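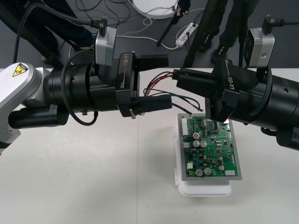
Slavica Milošević wrote to me after the last gallery that I should show the wires more and the board less, because everybody photographs boards and a harness tells you how a thing is going to be serviced. I think she has a point. So this page is for the small harness as much as for the green board, and I hope she will forgive me that the board is still in most of the pictures.

I am Aleksi Keskinen and I keep these pages for our bench in Kostthorpe. The board is the one we call Rodico, it was laid out before I came here, and the harness is the short type we make up ourselves. We did this bench work on a Sunday in December, when the building is quiet and one can leave things lying on the table without anybody moving them to the side. My English is slow, so the texts are short.

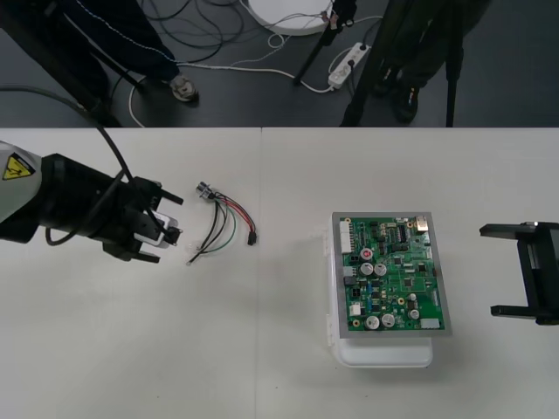 Harness on the table, board in its grey frame.

The red and the black wire go together to the small black plug, and the round metal connector is at the other end. I like that one can see this without a drawing. The tall silver capacitors are the parts I am most careful with, as a cable that catches on one of them can bend it over. We had this with 2 boards in the spring and since then I look at them from the side before I do anything else.

For labels we still have no good habit. I have tried coloured tape, and it leaves glue on the insulation after 3 months. Paper flags are better, but they get in the way at the plug.

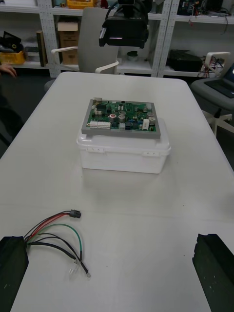 Gbeho asked in the comments if it is not safer to keep a board flat on the bench mat, as any box can slide. It is a fair question. My answer is that I like to have a board a little higher, so that my neck does not hurt after 30 minutes and so that I can get my fingers under the frame when I lift it. A box with a lid that clips shut is good enough for me, and it costs nothing if you already have it. For soldering I would do as Gbeho says and put the board down flat.

A word on the ring terminal, which I left out of the last gallery. I always fasten it first and the plug afterwards. If you begin with the plug, the harness pulls to one side and you spend your time fighting with it - at least I do. The loop in the green wire is normal for this length, please do not try to make it straight by force. 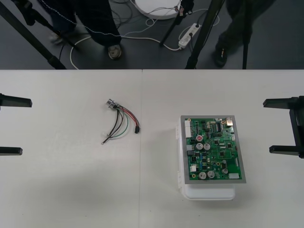
Lokeo would prefer all the wires cut to one length, for the neat look, and says that a harness with uneven tails is a harness made in a hurry. I do not agree completely. The tails go to different places, and I would sooner have 8 centimetres too much at the ring than have it pull tight over a corner. But for the black wires I admit that it would be nicer, and I will try it on the next batch.

If you want the pictures in full size, please write to me by the contact form and say which one. The drawing of the harness will be put on the Rodico page when I have corrected the colours in it - there the green and the white are still exchanged.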